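3.2 Household storage and the sorting of small items

The second part of the survey dealt with how people keep small things at home: screws, buttons, batteries, sewing thread, spare keys. Forms were posted to 1,677 addresses in Stesgate and Prakstead in September, and 600 came back complete. We asked each household where such items were kept, who put them away, and how long it took to find a named item when it was next needed.

Most households used more than one kind of container. Drawers were the most common, followed by jars and tins, and then by plastic cases with lids. Homes in Prakstead, where the housing is older and the kitchens smaller, relied more on tins kept on high shelves. In Stesgate the usual place was a kitchen drawer shared with string, tape and takeaway menus. 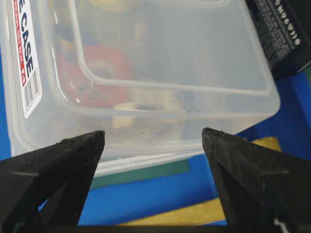

Figure 2. A transparent plastic storage case.

Search times varied more with the number of people using a container than with its type. Where one person did all the putting away, items were found quickly even in deep, unsorted drawers. Where three or more people shared the job, labels helped a little, but only in the first months after they were written. Several respondents told us that the labels had stayed the same while the contents changed.

Ayala's earlier work in Gounder reported a similar pattern for garden sheds. Montserrat Ayala kindly let us use her question wording, with small changes to the list of items, so the two sets of answers can be compared directly. Her households were larger than ours and more of them owned their homes. Tenants in our survey were less likely to have fixed shelving and more likely to keep small items in something that could be carried to the next address.

We did not ask about cost. A few respondents wrote in the margins that their containers had once held food or had come from relatives, and these notes are taken up in section 3.4.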